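Reworking the Parts Counter at Plerken Motorcycles

By Indrek Kairys
27/02/2024
9 min read

When our instructor handed out the list of shops that had agreed to take on a student for the term project, I put Plerken at the top before I had read the rest. I ride a beat-up 250 that I bought from a neighbor, and I have wanted to see the inside of a motorcycle dealership ever since. Getting credit for it felt like cheating!

Plerken is a small independent dealer. It sells new bikes from one maker, Valteck, plus a rotating bunch of used ones, and it has a service shop in back with four lifts. Between the showroom and the shop is the parts counter, and that counter is what my project is about. The owner's complaint was simple. Customers would come in for a brake lever or an oil filter, wait too long, and leave with nothing or with an order slip. The question I was given: how much of that wait could be fixed by changing the way parts are stored and looked up, without hiring anyone and without moving a wall?

What I did first

I spent the first two weeks just watching. I had a stool at the end of the counter, a clipboard and a stopwatch app, and I wrote down when each customer walked up, when somebody greeted them, when the part was found (or given up on), and when they paid. By the end of those two weeks I could tell from the sound of a drawer whether it was going to be the right drawer.

The stockroom held 1009 different part numbers. I know this because I printed the whole list and taped it together, and it ran down the hallway past the restroom. Of those, 800 had a shelf location typed into the computer. The other 209 were found from memory, and mostly from one person's memory. The head parts guy has been there since the shop opened, and he is amazing. He can hear a customer describe a rubber bushing with hand gestures and walk straight to it. On his days off, though, the average wait for a part with no listed location came out more than twice as long as when he was in.

The shelves were laid out by the order things had been bought in. Older stock was near the door, newer stock farther back. So the fastest sellers, filters and brake pads and spark plugs for the current Valteck models, were the longest walk from the counter. I drew the path on a floor plan with a marker and it looked like a bowl of noodles.

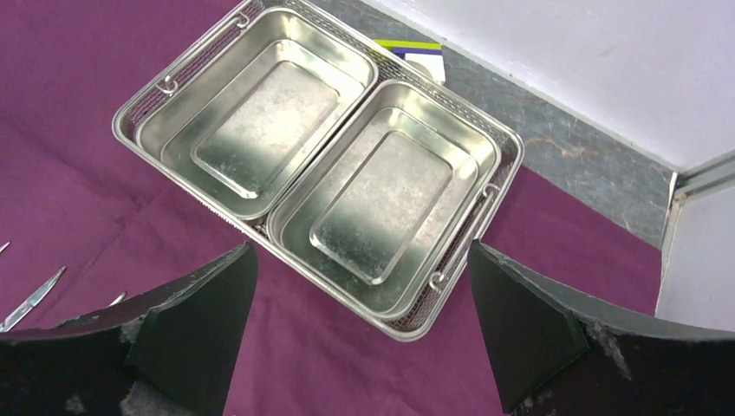

Why not simply put everything in part number order?

Part number order helps whoever already has the number, and most walk-in customers don't. They know the bike and what broke. Sorting by system (brakes, engine, electrical, controls) matches the way people ask, and it lets a newer employee make a good guess about where to look while the computer is still loading.

The new layout

I ended up with a mix. The items that sold most often went onto one rack right behind the counter, which we called the Wivow rack, after the label on the secondhand shelving unit we used. Everything else was grouped by system, and inside each system by model. Every bin got a location code made of a letter and two digits, and every code went into the computer. That last part took the longest. I came in on three Mondays, when the showroom is closed, and typed until my wrists hurt, and I would do it again because I found so much neat stuff. There was a complete set of gauges for a model that Valteck stopped making before I could drive.

I also changed the look-up sheet. The old one was a binder sorted by part number. The new one is a single laminated page per model, with the ten or so parts people ask for most and their location codes. It hangs on a hook by the register. The staff liked this better than anything else I did, and it cost almost nothing.

One thing that didn't work was color tape. I had a plan to mark every system with its own color, and I was very proud of it. Under the stockroom lights the orange and the red looked the same, and the green wouldn't stick to the older shelves. I pulled it all off after a week and used big printed letters.

Comparing with another shop

My instructor wanted a comparison, so I visited Phuthong, a larger dealer across town that does mostly scooters and small commuter bikes. They were really generous and let me stand behind the counter for a whole Saturday. Their stockroom is a lot bigger, with a sliding ladder (I got to ride it). They also keep fast sellers up front, and they redo that front section twice a year, before riding season and again in November, when people start buying batteries and chargers. I hadn't thought about the seasons at all. Plerken's front rack was picked from winter sales, so it will need another look once it warms up, and I wrote that into my recommendations.

Results

I timed customers for two more weeks after the change, using the same stool and the same clipboard. The average wait from greeting to finding the part dropped by roughly 10 percent on the head parts guy's working days. He was already fast, so I expected that to be small. On his days off the drop was much bigger, close to half. Fewer people left without their part, too, though I'd be careful with that one. A delivery came in during the second week and the shelves were fuller than usual.

There are other holes in my data. I only had one stopwatch, so when two customers came up together I followed the first and lost the second. Both timing periods were in the slow season. And the staff knew I was timing them, which probably made everybody a little quicker in both rounds.

Recommendations to the shop

Keep the location codes up to date by entering them when a box is opened, before anything goes on a shelf. Review the front rack in spring and again in fall. Print a new model sheet whenever Valteck brings out a bike. Ask the head parts guy to write notes on the odd items, the ones with no model listed, maybe a few each week when the counter is quiet.

The owner has already said yes to the first three. The notes are still being discussed, mainly by the head parts guy, who says his handwriting is terrible. I have offered to type them up over the summer, and he told me to bring my own coffee mug.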